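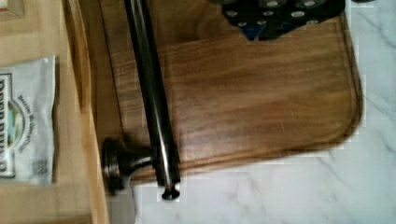

Ullard omnibus vol. 2: recolored pages and the film tie-in edition

Utus Forums > Comics > Collected Editions
Print this thread | E-mail this thread

dthomas13
March 20, 2020
Has anyone compared the Makidano omnibus with the single issues? Mine has 1,299 numbered pages. The Cheetham arc has flat gradients where the originals used dot screens. The indicia says "remastered for the film edition" and gives no colorist.

kurian_b
The colorist is Divya Shetty. She is credited on the copyright page of volume 1 and the credit wasn't carried over. The files for issue 13 onward were rebuilt from line art scans.
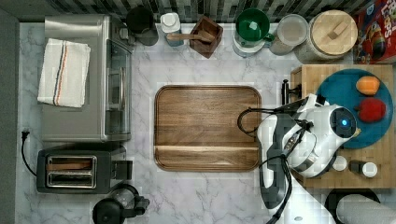 The earlier issues still had usable color separations, so those pages match the singles apart from paper stock. The costume is a darker blue after the break, which puts it closer to the one in the movie.

salian_k
I disagree on the costume. Salian copy, first printing, page 188: same blue as the single. What changed is the paper. Coated stock holds more ink and the blue reads darker. Recoloring and paper are separate problems and this forum keeps merging them.

dthomas13
I have page 188 open. The cape lining is purple in mine and red in the single. Coated paper doesn't do that.

salian_k
Which printing?

dthomas13
Second.

salian_k
Then we have different books. The tie-in cover went on the second printing. I can't speak to the interior of that one.
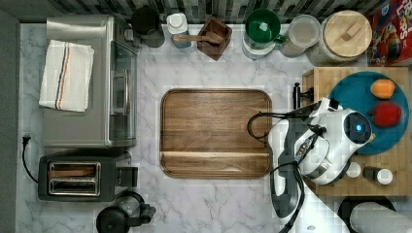 Counter with toaster oven, two-slot toaster and kettle.

Diệp Tạ
Second printing here too, purple lining. It matches the film costume. The binding is also different: glued, where the first is sewn. If you want the original color, buy the first printing or wait for the June paperback, which is listed as using the old files.

kurian_b
Listed by the retailer. Makidano hasn't confirmed the files. I'd hold off on ordering.

Related threads
Ullard film: costume changes by issue
Missing letters pages in Makidano hardcovers
Sewn vs. glued binding, master list
Cheetham arc reading order

Contact Utus Forums | © 2020 Utus | Back to top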